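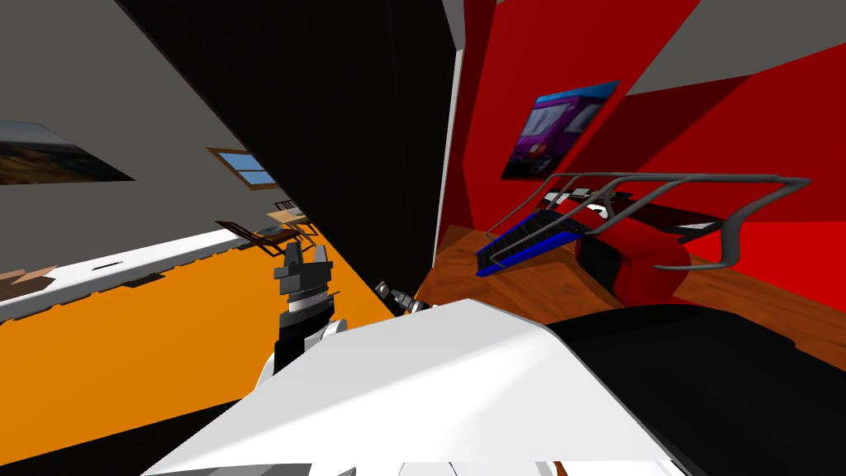
A simulated room in Bruvus, seen over the robot's own white shell. Two chairs and a small table stand at the far end of the orange floor.

The simulator is worth paying for. The support plan is not.

December 11, 2021
By the reviews desk

Bruvus is a room simulator for two-armed robots, sold by Poltier at $170 a month per seat. We have had 2 seats since September. Before that we tested everything on the real machine, and a bad motion meant a morning lost to repairs.

My view is that a small shop should rent a simulator before it buys a second robot. A second machine needs floor space and spare parts. Bruvus needs a decent desktop computer.

The rooms look crude. Walls are flat gray or bright red, the orange floor is hard on the eyes, and the picture on the wall is there mostly to break up the paint. I don't mind. Plain rooms load fast, and an arm that can't find a clear path past a chair leg in a plain room won't find one in a pretty one.

What I do mind is the library. The base plan comes with 12 rooms, and we wanted more by the second month. Poltier sells an expansion pack called Druvitz for $815, paid once. That is too much for furniture. The rival package, Cloutier, includes its full library but charges for every hour of run time, and our bill during the trial was higher than I would accept.

Support is the other weak point. The paid plan got us the same answers as the free forum, a day later. Skip it.

We will renew the seats in the new year and leave Druvitz alone until the price drops.

Contact us | Copyright 2021 | Back to top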